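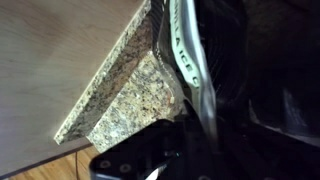

I cast on the Warska jumper again last night, third go, and this time I'm not ripping it back for anybody. The body starts with 328 stitches on a long circular, which sounds mad for a person my size, but the needles are skinny and the pattern wants loads of ease. I was stuck on colours for ages. The Irkville shade card is all moody blues this year and I look like a drowned sailor in blue! Then I kept looking at that speckled bit of granite leaning up on a slant there, all tan and cream with flecks of grey and rust and black, and thought, well, there's my yoke. So it's cream for the body, tan and grey for the little diamonds, and one thin line of rust where the colourwork stops (black might be too much, I'll swatch it first).

The wool came from the shop in Heywood, the one with the steep stairs. I bought 7 skeins and I've got a nasty feeling I'll need another for the sleeves. Should've checked the dye lots before I handed over the money. Anyway.

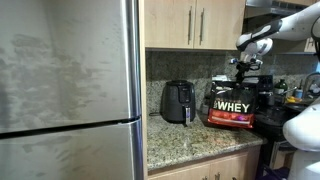 The rib took me two evenings and most of a very silly detective show. Twisted rib is murder on the left thumb but it does look crisp, and I've decided I'm a twisted rib person now. I did find one stitch crossed the wrong way near the side marker. It's staying. Mum would've had it out in a second, she once unpicked a whole cardigan front on the train to Herholm over a single purl.
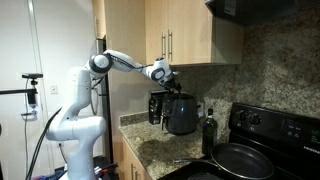

*Last edited Sunday, 9.40 pm*

Forgot to write down the weights, and I'll be cross later if I don't. The cream I've got left is 229 grams, which ought to get me to the underarms if my tension behaves. It won't. I knit tighter when the plot gets good.

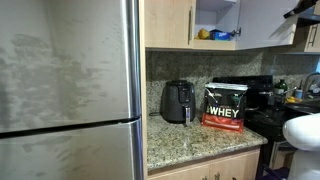

Hiếu Trình reckons I should do the sleeves first, before the body eats all the cream, and then just knit the body until the wool runs out. Which is annoyingly sensible, and I said so, and then kept going on the body because I'm in a rhythm with it. A cropped jumper wouldn't be the end of the world. I've got high-waisted trousers.

Tomorrow: swatch the black, ring Heywood and ask about the dye lot, find the other stitch holder.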